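Technical Theater 991
Unit 4: Masking, Drapery and Dark Backgrounds
Department of Performing Arts, Mindthorpe College
Instructor: Nantana Suksawat
Revised January 2023

4.1 Scope of the unit

Masking is the use of fabric or flat panels to control what the audience can see. The unit covers the soft forms of masking: legs, borders, travelers and full black surrounds. Hard masking is treated in Unit 5 with the construction of flats. Students should already have completed the reading on sightlines and should bring their ground plan of the Thongsuk Hall to every meeting, as most of the exercises refer to it.

The terms below are used throughout the unit and will appear on the written test.

Leg: a tall, narrow curtain hung at the side of the stage, usually one of a matching pair.
Border: a short, wide curtain hung across the top of the stage, hiding lights and battens.
Traveler: a curtain that opens and closes along a track.
Fullness: the extra width of fabric gathered into a curtain beyond the width it covers when hung.
Surround: an arrangement of curtains enclosing the playing area on the back and both sides.
Return: the short length of curtain turned at an angle from the end of a run to close a view past it.

4.2 Fullness

A curtain with no fullness is a flat sheet. It shows every seam and every crease from storage, and it moves as one piece when a door is opened. A curtain with fullness hangs in folds. The amount is given as a percentage of the finished width: at 50 percent fullness, a curtain covering 20 feet is sewn from 30 feet of cloth, and at 100 percent it is sewn from 40 feet. Seam and hem allowances are added afterward.

Front curtains are commonly made with generous fullness. Legs and borders are often made with less, and many houses keep a flat set as well, which can be stretched on a frame or tied to a pipe at the bottom. Fullness may be sewn in permanently as pleats at the top webbing, or it may be made at the time of hanging by tying a flat curtain to a shorter length of pipe. The second method costs less and allows the same goods to serve different purposes. Its weakness is uneven gathering, and the crew must go along the batten and even out the folds by hand before the pipe is raised.

Students are asked to calculate fullness for the upstage traveler in the Thongsuk Hall using the dimensions printed on the ground plan. Show the working. An answer without working will receive half credit at most.

4.3 Black surrounds

A black surround is the most common neutral setting in a teaching theater. It is used for recitals, lectures, dance and small productions without built scenery. Its purpose is to give the eye nothing to settle on behind the performer.

Three properties of the cloth decide how well it does so: its color, its surface and its weight. Two blacks bought in different years may not match, and under a strong light one may look brown or green next to the other. Surface matters more than is often supposed. A napped cloth such as velour traps light among its fibers and looks darker than a smooth cloth dyed the same color. The nap has a direction, and every panel in a set must be hung with it running the same way. Heavier cloth blocks more light from behind and swings less in a draft.
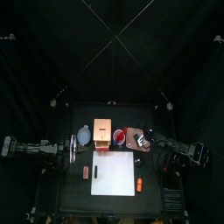 The folds of a dark curtain are a matter of light as much as of sewing. When light strikes across the cloth from the side, each fold has a bright edge and a shadow, and the curtain begins to read as an object. When light is kept off the cloth, the folds sink back. The black curtains in Figure 1 are in the second condition: their vertical folds are faint, and the fabric fills most of the background without drawing attention. The same figure shows the price of a dark field, which is that any pale thing placed against it stands out. The thin light lines that cross in a large X over the upper background are slender, yet they are easily found, as are the pale fittings. The lesson for the stage is direct. A white tie line, a strip of bare tape or an unpainted clamp that would pass unnoticed against a painted wall will be seen from every seat against black.

For this reason the department requires black tie line on all black goods. Hardware in view of the house is to be painted flat black or covered. Gloss paint is not acceptable for this purpose, as it reflects stage light. Spike marks on a black floor are exempt, but they should be kept as short as the performers can manage.

4.4 Hanging procedure

The following order of work applies to all soft goods in the Thongsuk Hall. The Trillow studio has a fixed pipe grid and a separate procedure, posted at the door.

1. Sweep the stage floor and lay the ground cloth before any hamper is opened.
2. Bring the batten to working height and confirm with the fly crew that it is secured.
3. Find the center of the batten and the center mark on the curtain webbing.
4. Tie the center first. Work outward in both directions at the same pace.
5. Use a bow knot at every grommet. Knots that must be cut off shorten the ties and are charged to the production.
6. Even the fullness along the entire length.
7. Raise the batten slowly to trim while one person watches the hem from the side.
8. Check the view from the front row, both ends, and from the last row of the house.

No person is to stand beneath a moving batten. Gloves are optional for tying but must be clean if worn. Food and drink are not permitted on the ground cloth at any time.

4.5 Contrast and the reading of edges

The second half of the unit turns from the curtain to the objects placed in front of it. The human eye locates objects chiefly by their edges, and it finds edges where there is a change in brightness. A dark chair before a dark curtain may be lost entirely from the back of the house. A white page on a dark desk will be seen at once, and its outline will be judged more exactly than that of anything near it.

Designers make use of this in two ways. The first is to place light objects where attention is wanted. The second is to reduce the brightness of objects where it is not. Paper properties are often toned with weak tea or thinned paint so that they do not outshine the actor holding them. White shirts may be treated in the same manner. Mirrors and framed glass are angled slightly downward or dulled with a removable spray, after testing on a corner.

The form of an edge also carries information. Square corners suggest paper, card and built work. Rounded corners suggest trays, signs and manufactured goods. Against a dark surface the difference can be read at a considerable distance, and a property maker who ignores it will produce objects that look wrong without the audience being able to say why.
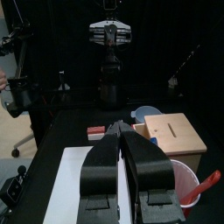
Figure 2. Flat white board with a rounded corner, on a black tabletop.

Where two dark objects must be distinguished from each other, contrast of brightness is not available and the designer must rely on sheen, texture or a light from behind. Backlight produces a thin bright line along the shoulders and hair of a performer and is the standard means of separating a figure in dark clothing from a black surround. The angle should be steep enough that the source is hidden by the border. If it is not, the border must be lowered or the instrument moved upstage. The choice between these is to be made by the lighting and scenic designers together before the final trims are written down.

4.6 Care, storage and flame resistance

Soft goods are expensive to replace and easily spoiled. The Golis inventory book, kept in the scene shop, lists every curtain by number, size, fullness and date of last inspection. The entry for item 597 is a good model of a complete record and should be studied before the practical.

Velour is folded with the face inward or laid loosely in a hamper. It should not be stored under heavy objects, which crush the nap. Dust is removed by brushing in the direction of the nap while the curtain is hanging. Washing may remove a topical flame treatment and must never be attempted without the approval of the shop supervisor, Mal-soon Ahn. Goods of inherently flame-resistant fiber are marked as such on the webbing label. All others are due for testing each November, and the certificate is filed with the inventory book.

A curtain that has become damp must be hung to dry before it is put away. Report any stain, tear or missing grommet on the sheet inside the hamper lid.

4.7 Assignments

Written: Prepare a masking plan for a solo recital in the Thongsuk Hall, which for this purpose is to be set for an audience of almost 300. Mark the extreme sightlines, all legs and borders, and any returns required. Attach a statement, of no more than 2000 words, explaining the choice of trims and the treatment of pale objects on stage.

Practical: Each student will tie, trim and strike one leg and one border under supervision. Sign up on the sheet outside the scene shop. Closed-toe shoes are required, and students without them will be asked to reschedule.

Reading for the next meeting: course packet, section on flats and hard masking, through the end of the notes on hinges.

Contact the Department Office | © Mindthorpe College, Department of Performing Arts | Back to top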